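Workshop Techniques II
Handout 5: Modular Blocks and Marker Tags
Bralden Technical Institute, Department of Applied Design
Issued August 5, 2026

Purpose
This unit concerns the layout of modular units on a shared work surface. Students should bring the Geltard layout sheet distributed in June. 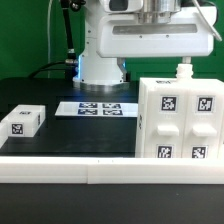 Positions are recorded from the front edge of the table. The Barport convention is used throughout: left is entered before right, and front before back. Measurements are in millimeters, to a maximum of 800.

Tags
A layout record must allow another student to restore every unit without assistance.
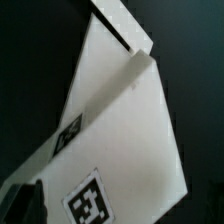

Legibility of tags is assessed separately from placement. A tag should be checked from more than one side. At a steep angle, its square pattern looks skewed and stretched, and a raised ridge can hide part of it. Record such a tag as "partial."

Placement of Units
Large units are entered on the sheet first. Tags on the top and front faces are listed on separate lines.
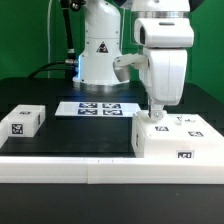 Figure 3. Large block at right, smaller block at left, with tags on top and front faces.

Submission
Hand in 2 copies of the completed sheet. Corrections are made in ink and initialed. 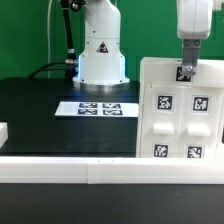

Reading
Meireles Course Reader, section 5, "Surfaces and Reference Cards"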